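Print this page | E-mail this page

Hurnville Parish Hall Users' Group
Minutes of the January meeting, held in the small room at 7.15 pm

1. Minutes of the previous meeting
Agreed as a correct record, subject to item 4, where "Plesturbridge Road" should read "Plesturbridge Lane".

2. Heating
The boiler service report from Onuoha was received. Flow temperature to the main hall has been reduced by 10 degrees. Two radiator valves in the corridor are stiff and will be replaced at the next visit. The timer override is to stay locked outside booked hours.

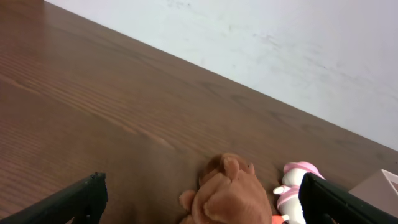
3. Hire charges
The evening rate was reviewed against Plesturbridge. It was agreed to hold the present rate until the end of the summer term and to raise the deposit for private parties to £200. Existing bookings keep the old deposit. The hire form will be amended.

4. Drainage
The gully by the rear door backs up in heavy rain. Fotport quoted £79 for a camera survey of the run as far as the lane. Accepted. Any jetting to be quoted separately.
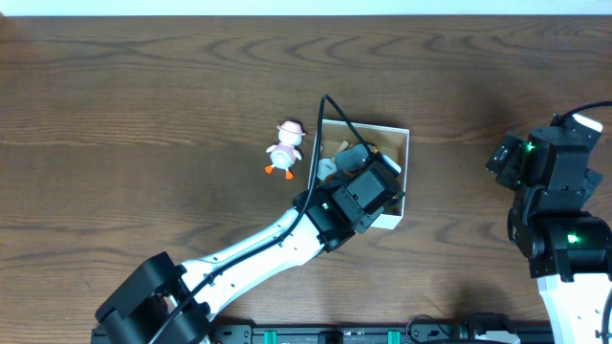
5. Car park
The surface near the gate has broken up over a length of about 17 metres. A temporary fill was preferred to full resurfacing this year. Lining of the disabled bays is deferred until the fill has settled. One written complaint about parking on the verge was noted and a reply approved.

6. Tables and small items

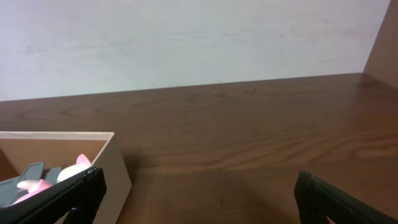

Table top and wall behind.

No change to the storage arrangements. Hirers are to wipe tables down before leaving.

7. Any other business
Key safe code to be changed before the next meeting.

The meeting closed at 8.40 pm.

Print this page | E-mail this page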